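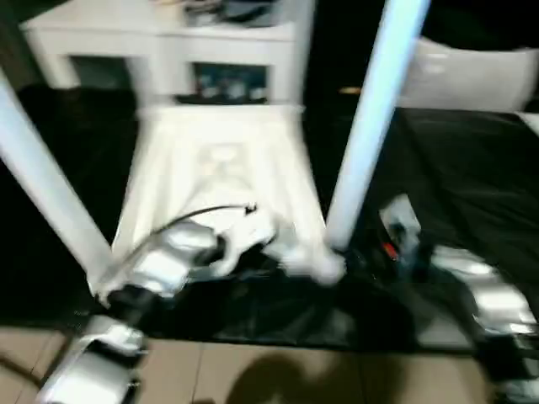

Shu-fen Tam wants it known that a step stool is furniture, and that anyone who says otherwise has never had to reach a top shelf. Fine. It goes on the list.

Our furniture clear-out is down to the tall items, the ones with legs in every direction and no obvious way through a door.

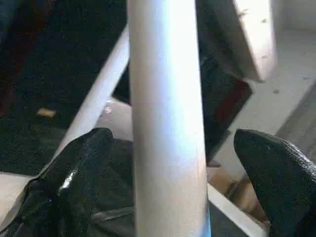
Vacuuming remains unpopular. Members will happily shift a white pole and its slanting strut, then walk straight past the small tan crumb on the dark carpet beside them. Fahad Jafri has the vacuum until April.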